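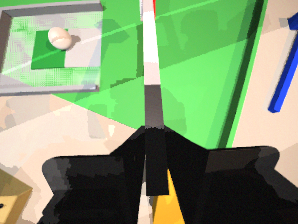 PUMPHREY, 03/10/2026

Hi everybody! Spring is coming up fast and the dot-to-dot packs are finally ready. I've been promising these since before the holidays (sorry, sorry) and a few of you have been very patient with me in the comments, so thank you for that.

There are four packs this time. The first one is for the little ones who are still getting the hang of their numbers, and none of those puzzles goes past 30. You'll find a snail, a teapot, a sailboat, a mitten and my favorite, a very round owl. The dots are big and the numbers are printed nice and dark, because my own youngest used to mix up the 6 and the 9 on the old sheets and then the owl came out looking like a potato.

The second pack is farm animals and goes a bit higher. The third is all bridges and buildings, and it was my brother-in-law's idea. He also drew the Pridirbridge one, with all the little arches, and I think it's the best thing in the whole set. Kids who like trains will probably want to draw one going over the top once they've joined it up. Mine did!

Then there's the big one. So many of you asked for something for older kids (and let's be real, for yourselves) that Urs Berchtold sat down and made a lighthouse with 387 dots. I did it at the kitchen table over two evenings with a cup of tea and only went wrong once, near the rocks. If you get lost, look for the tiny star printed beside every fiftieth dot. There's an answer sheet at the back of the pack, so hide that page if you've got a peeker in the house.

A few things about printing. Plain copy paper is fine for all of them, but the lighthouse looks much better if you set your printer to "best" and turn off "fit to page," otherwise the numbers near the top get awfully small. Several of you print through Trultoseo at the library and told me the margins came out funny last time. I made the borders wider on every sheet, so give it another try and let me know. If you slip a page into a plastic sleeve and use a dry-erase marker, you can wipe it off and hand it to the next kid.

Edem Abugri wrote in from Badham to say her second graders count by twos on the farm pack, which means skipping every other dot and getting a much pointier pig. I love this. She puts both pigs up side by side on the classroom wall and the kids vote. If you try it with a different animal, please send me a picture, I'd really like to see the rooster.

The packs are free to download until the end of May, same page as always, and you don't need to sign in. After that they move over to the members' shelf with the mazes and the color-by-number sheets.

Next up is word searches. I've got a list of ocean words started but I'm short on ones that begin with K, and "kelp" is already in there twice. Hit reply if you have any!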